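Rereading the Hernlow picture books as an adult

The shelf in my study that used to hold manuals now holds picture books. It started when my niece left a bag of them behind, and I have been buying more since, mostly second-hand and mostly non-fiction. The latest set to arrive is the Hernlow series on working water: mills, locks, pumping stations, lighthouses. I have now read all of it, some volumes several times, and these are my notes.

The volume I want to discuss is The Night Keeper of Dodum, written by Teodor Borkowska and illustrated by Luuk De Bruijn. It follows a lock keeper through a single winter night in January. A barge is expected before dawn, the river is rising, and the upper gate has to be worked by hand. That is the entire plot. There are no talking animals, and the keeper is not given a child assistant to explain things to.

The text is short. Most spreads carry two or three sentences, set low on the left-hand page in a plain serif face. Borkowska uses technical words where technical words exist. A paddle is a paddle, a sill is a sill, and the book trusts that a child who does not know either will get it from the drawing or ask whoever is reading. I checked the terms against an old waterways handbook and found one I would quibble with. He uses "sluice" for the whole culvert when the keeper would more likely have meant only the gate in it. The glossary at the back gets this right, so I assume an editor caught it after the spreads had been laid out.

The pacing is unusual. A standard picture book has its turning point about two thirds of the way through. In this one the water level is the only thing that changes for the first half, and it changes by the height of one painted brick per spread. You can verify this by flicking the pages, as I did. The barge appears very late, as one lamp. When I read it aloud to my niece, who is six, she had noticed the bricks before I had and was keeping a finger on the highest dry one.
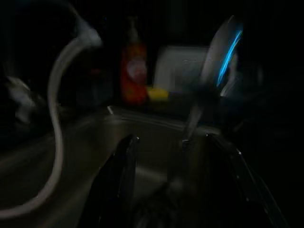

De Bruijn's palette is the part of the book most likely to put buyers off. Thirteen of the spreads are night scenes, and he has painted them dark, without the convention of a large helpful moon. Shapes are given by their edges. The keeper's windlass is one pale stroke against brown-black, and the gate is mostly a thin line where lamplight runs along the top rail. This is how unlit metal behaves. A sink with the light off comes down to the same few marks: the tall tap is a curved silvery line, the floor of the basin is a dull grey-brown, and one streak of blue is brighter than everything else. De Bruijn has clearly looked at that sort of thing for a long time. On the spread where the paddle is raised he drops in a single stroke of blue, high on the right, and it does more to locate the reader than a moon would have done.

The cost is legibility. Under a bedside lamp with a warm bulb, two of the spreads are close to unreadable, and the keeper's dog on the seventh cannot be found at all unless the page is tilted. The paper does not help. It is a matt uncoated stock which takes the dark inks heavily and dulls them further. I compared my copy with the earlier Alexiou printing, which a dealer in Kelomthorpe let me handle for twenty minutes, and the older one is on a slightly smoother sheet. The dog is visible in it. The blacks are also a little greener, which I like less. If you have the choice, take the Alexiou for reading and the Hernlow for the binding, which is sewn and opens flat.

The dealer's copy was number 277 of a signed run and was priced accordingly. Mine is the ordinary trade edition, with a previous owner's name in crayon on the endpaper and a corner that has been chewed.

On accuracy, I have only small complaints. The keeper opens the paddle in one continuous go, and on a gate that size with a head of water behind it he would crack it, wait, and then wind the rest. The balance beam is drawn slightly short for the gate it has to move. The rope on the bollard is wound correctly, including the order of the turns, and I have seen adult books on canals get that wrong. The author's note says the story is based on a log book of 2,162 entries kept by a real keeper at Dodum. It reproduces four of them. They are mostly weather and boat names, and one just says "Long night. Gate stiff." I would have taken a second page of these in exchange for the map, which is decorative and has no scale.

The note also states that Borkowska never worked on the river and that De Bruijn did, for two summers, before art school. This fits. The sentences are those of a careful reader of records, and the drawings know where a person puts their feet.

Recommended age is given as four to seven. I would move that up. A four-year-old will sit through it once, for the barge. The bricks, the log entries and the glossary are for somebody a bit older who likes to know how a thing operates, and that reader will probably want it again the same week. My niece has asked for it three times and has corrected my pronunciation of "cill", which the glossary gives as the alternative spelling.

The lighthouse volume is by a different pair and I thought less of it. The lens is drawn from the wrong side. I will write that one up when I have found my notes on the pumping station, which I think I left inside the book itself, and the book is currently on loan to my sister.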